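Usenton Tabletop Arm, Model 3
Home and light shop use — sold by Clirkura

Price: 3,000 with stand and one gripper
Reach: 80 cm
Ships: May

The maker's leaflet says the Usenton "takes over the counter." We sell it, and we wouldn't go that far. Akosua Mahama ran it in our showroom on wiping, sorting and putting away, 109 tries in all. It finished around half without a hand from her. Cloths were the worst of it. A folded towel is easy to pick up and hard to put down still folded.

Tape on the work surface helps a person set things back in the same spot between tries. Most kitchens don't have tape on them, so take any success rate you read, ours included, with some salt.
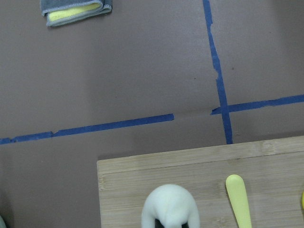 Can it clear up after dinner while I'm out of the room?
We wouldn't leave it alone. It stops when it loses its grip, and then it waits for you.

Buy it if you like tinkering, or if you have one dull job that never changes. For general chores a person is still quicker — and a good deal cheaper.

In the box: arm, stand, gripper, power supply, printed guide. Spare finger pads are sold separately. Returns go to Anselmo Soler at the service desk.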